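Acceptance

The kit arrived from Henik in two cartons on a pallet rated for far more. The reviewer signed for it, cut the straps and entered the date on the first line of the log: 7/15/19. The job was simple on paper. Hosseinzadeh, the retailer, wanted an independent opinion on a hand-held gripper before ordering it for the returns hall at Hamstead. The opinion was to run no longer than 6 pages.

The manual ran to 218. Most of it concerned torque. A chapter on cleaning had been translated from another chapter on cleaning, and the two disagreed about solvents. The reviewer noted this under Documentation and went on to Setup, where there was less to object to. Two fingers, one trigger, a cable with a locking collar. The collar locked.

Section 1, Fit and finish. Fingers dark, matte, screwed from the top face. Edges crisp. No play at the joint that could be felt by hand.

Section 2, Software. The recording program, which Henik called Jirkarov after a town or a founder – the manual gave both accounts – opened with a chime that could not be turned off. The reviewer looked for the setting for most of a morning. It was not a fault under the terms of the review. It went into the log anyway.

Section 3 was Handling. The contract asked for 600 picks, shoes only, one at a time on a white surface. Hosseinzadeh had sent a bin of returns for the purpose, and the reviewer worked through it from the top: approach, close, lift, set down, release, write. Boots were easy. Sandals closed flat in the fingers and had to be entered under Remarks. By the second evening the entries had grown short. By the third they had begun, in places, to contain opinions.

Pick 262 was a clog.

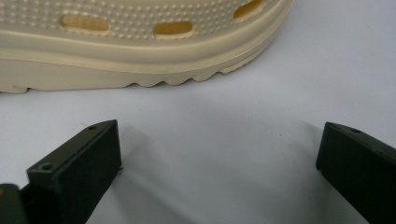 Pick 262, approach. Beige clog on its side, sole toward the fingers.

The reviewer held the trigger open and did not close it. There was a decision to make and the manual did not cover it. The fingers could take the sole at the tread, where the lugs ran in a wavy line, or come over the side and use the upper. The first was correct. The second was what a person would do, given a hand and no form to fill in.

The log had a column for Method and a column for Reason. For 261 rows the Reason column had held the same word, copied down. The reviewer deleted it from the current row and sat for a while with the cursor in the blank cell.

Then the chime sounded. The program had timed out and was asking whether the operator was still present.

The reviewer pressed Yes, typed "preference" under Reason, and closed the fingers on the upper.

In September a form letter came from Henik, thanking the reviewer for the thorough work and asking, in a second paragraph, for clarification of row 262.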